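Clearing the bench in the back room
April 2022

I have been putting off sorting the workbench since before Christmas, and last week I finally started on it. 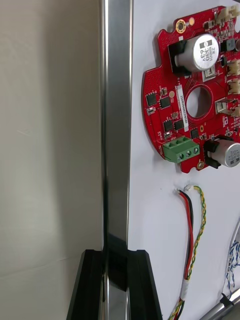
The job took me two evenings. Most of the first went on deciding what I was keeping. I had a box of odd boards, another of motors, and a biscuit tin of screws that had come out of things I no longer own. I kept the tin. The motors went, apart from one out of a Ganomura fan that still runs quietly.

The red round board stays up on its white panel. I like having it where I can look at it, and it gathers less dust upright than it did in the drawer. The two big silver capacitors sit in black plastic brackets, which is a tidy way of doing it, and both have 63V printed on the end. One says 330 as well. There is a narrow label by the hole in the middle that begins 25DRV. I typed that into a search and got nowhere, so if it means anything to you, leave a comment.

I treat any capacitor that size with some respect. Before I handle an old board I check across the terminals with a meter, and I don't go by how long it has been unplugged. I had a nasty belt off a Wodonora amplifier years ago and I haven't forgotten it.

The chrome upright next to the panel picks up every mark. I tried washing-up liquid first, which left smears, then a drop of vinegar in water on an old T-shirt, which was better. Dry it straight away with a second cloth. I wouldn't put anything gritty on chrome.

I have left the cream wall bare on that side. I was going to put up a rack for screwdrivers, and I even bought one, a Flomness with 9 slots, but it sticks out further than I expected and I would be catching my sleeve on it every time I reached across. It is going inside the cupboard door instead.

The boards I didn't want went to the tip, in the small electricals cage. I asked first whether they took loose boards and they said yes, as long as the batteries were out. I found two coin cells I had missed, so it is worth going through everything twice.

Still to do: the shelf of Pîrvu manuals, the box of mains leads, and a better lamp. The leads can wait until I have some proper cable ties.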